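Metthorpe School of Engineering
Robot Software Systems: Unit Notes
Topic 7. Segmenting egocentric manipulation data for policy training
Revised 2022-09-28

7.1 Where this topic fits

Topic 6 dealt with time synchronisation between the head camera and the wrist pose estimates. From here on the streams are assumed to be aligned. The task now is to cut a long recording into segments a policy can be trained on, and to attach a label to each segment that the planner can use later.

The working dataset is the Graswood retail set, 3,010 segments after cleaning. The unit repository holds a reduced copy of 921 segments, and all exercises use the reduced copy. Do not report results on the full set in your assignment.

7.2 Segment boundaries

A segment runs from one stable contact state to the next. We use four states per hand: free, approach, contact, load. The boundary detector in Flavside takes hand speed and the hand-object distance estimate, smooths both over a window of 31 samples, and proposes a boundary wherever the state of either hand changes and holds.

Two-handed work causes most of the errors. If each hand is segmented on its own, the left and right boundaries for a single grasp rarely coincide, and the merged track fills up with very short segments that have no useful label. The bimanual merge rule is:

If both hands enter contact with the same object instance, the segment starts at the earlier contact and the load state is assigned only when both hands are in contact. A hand that releases and regrips within the smoothing window is treated as never having released.

The rule depends on object identity. When several similar objects sit side by side, the instance tracker has to decide which one is held, and an identity swap partway through a grasp will split the segment.

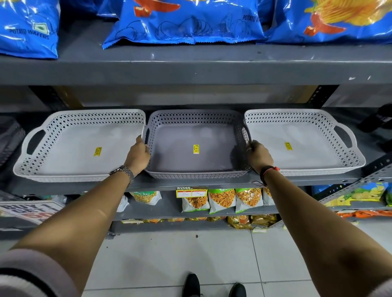 Bimanual rim grasps on a perforated basket, middle shelf, with two similar baskets alongside.

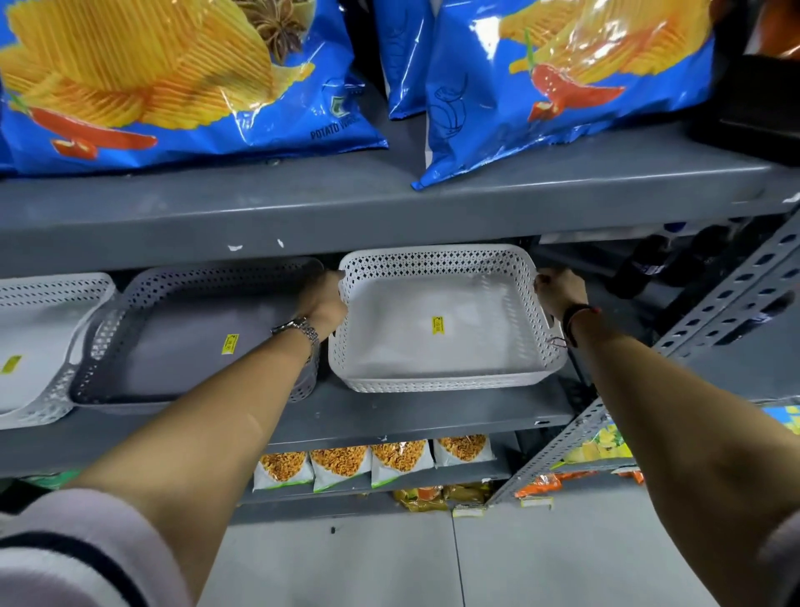
7.3 Instance identity under self-motion

The head camera moves with the wearer, so position in the image is a weak cue for identity. An object at the centre of one view may be at the side of another without having been touched. The tracker therefore keeps instances in a shelf-fixed coordinate system, estimated from the static structure, and projects them back to the image for association.

The association cost has three terms: distance in the shelf system, colour histogram distance, and mask overlap after projection. The default weights favour the first. Colour should be given a low weight for neutral greys and whites, where exposure changes can be larger than the difference between two objects. Once an object is in the load state, its shelf-fixed position is no longer valid and the tracker switches to a hand-relative prediction. Forgetting to make this switch is the usual cause of a track jumping to a neighbour.

7.4 Labels

Each segment carries a verb, an object class, an instance ID, and a hand field (left, right, both). Verbs come from the closed list in Appendix B. Annotators may not use "lift" unless the segment shows clearance from the support surface over time; a single sample is not enough evidence. Use "hold" if in doubt.

7.5 Exercise

Run the Farina loader on the reduced copy with the merge rule disabled, then enabled. Plot segment duration for both. Select 50 segments with hand field "both", check the instance ID at the start and end of each, and record any swaps. Submit the plot, the swap table and a half-page explanation of the worst case.

Then repeat with the colour weight set to zero. State whether the swap count changes and which term of the cost is responsible.

Reading for Topic 8: the June revision of the planner interface notes, sections 2 and 4.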